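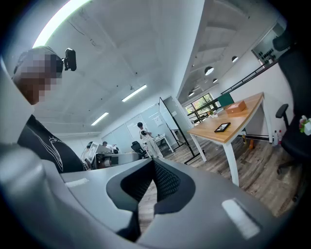
Seen from the gripper, Zutholm open day, upstairs office end.

Category: Shows, Demos & Site Visits > Trip Reports

Zutholm open day -- is it worth the drive?
Posted by Hernán Apaza in June

I went to the Zutholm open day and told a few of you I would write it up, so I am writing it up. Short version: nice people, decent coffee, and I came home with more doubts than I left with.

They are selling a picking cell called Turivel. The pitch is that a person does the job by hand with a gripper tool that has a camera on it, the software learns from those recordings, and then the arm does the job. You have all heard this pitch. What I wanted to see was the arm doing the job on parts it hadn't met before. What we got was 12 minutes of slides and then a long session with the hand-held tool.

The tool itself I have no complaint about. The pad has a fine black mesh texture with a rubbery rim and it held what they gave it. I was allowed to try it and it is tiring on the wrist after a while. The guide said new users get used to it. Maybe.

The arm ran at 3:00 in the next room. It was given 60 picks from one bin of one kind of plastic cap, and it missed 3. The guide called that "production ready" and I wrote the phrase down because I wanted to be sure I had heard it. One bin, one part, lights that never changed. We have a feeder from before I started that does better than that, and it has never seen a camera in its life.

I asked how many recordings went into it. 1,502, for one cap. I asked what happens if the customer changes the cap. "You record some more." Who records them, and on whose payroll? That part was not on a slide.

Happy to answer questions. I am not saying nobody should go.

--

gantry_pete wrote:

Three missed out of 60 is one in 20. On our line that is a stoppage every couple of minutes unless it retries by itself. Did it retry?

--

Hernán Apaza wrote:

It retried on one of them and got it. I counted it as a miss anyway, so if you want to be generous call it 2. The other two it left in the bin and moved on, and an employee took them out at the end. They did not hide this, I will give them that.

--

mlindqvist_77 wrote:

I was at the same open day in the morning group and I think you are being hard on them. It was an open day and not an acceptance test. They had people working in the office while we walked through, with that tall glass whiteboard at the far end and folks at their gear, and anyone you stopped would talk to you. Compare that with Aerts, where you stand behind a rope and watch a video.

Also, 1,502 recordings sounds like a lot until you work out how long one takes. If it's ten seconds each, that is a bit over four hours of recording. I have spent longer than that teaching points on a pendant.

--

Hernán Apaza wrote:

Ten seconds is your number. I asked for theirs and got "it depends on the operator." And you are leaving out putting the parts back in the bin between takes, throwing away the bad ones, and the training run afterward. When I teach points I am finished when I'm finished.

Agreed on the people. I said they were nice.

--

bolt_and_nut wrote:

did they let you move the bin? thats always my first question. slide it a couple inches and watch everybody's face

--

Hernán Apaza wrote:

I asked. They moved it themselves, by a hand's width, and it coped. I asked for a different color bin and was told there wasn't one to hand. Make of that what you like.

--

tess.w wrote:

Can I ask why everyone is so bothered by the recording part? We do short runs. Every job is different and the integrator charges us for each visit. If one of my own people can pick up a tool and show the machine the job, I'd take a worse miss rate in exchange. I don't need it to beat a bowl feeder, I don't have the volume for a bowl feeder.

--

gantry_pete wrote:

@tess.w fair, but then the thing you need to see is exactly the thing they did not show. Walk in with your own part, have them record it, come back and see it run. If they won't do that for a buyer I would keep my wallet shut. Jarkent did it for us with their old vision cell. It failed, as it happens, but they did it.

--

mlindqvist_77 wrote:

They offered that to our group. You have to book it. There was a sign-up sheet by the coffee.

--

Hernán Apaza wrote:

Nobody mentioned a sheet in the afternoon. I have emailed them to ask for a slot and I'm going to bring the molded clip that gives us trouble -- thin, shiny, tangles with itself. If it handles that I will come back here and eat my words. I expect lunch will be something else.

--

tess.w wrote:

Please do post it either way. And ask what the recording tool costs on its own, their price list only shows the full cell.

--

bolt_and_nut wrote:

bring your own bin. a red one

--

Hernán Apaza wrote:

Already in the van. No reply from them yet on the slot.

Recent topics in Site Visits
- Aerts roadshow: anybody been this year?
- Jarkent vision cell, spare parts
- What to ask at a cobot demo (long)
- Bowl feeder noise, covers that work
- Turivel price list, has anyone got one?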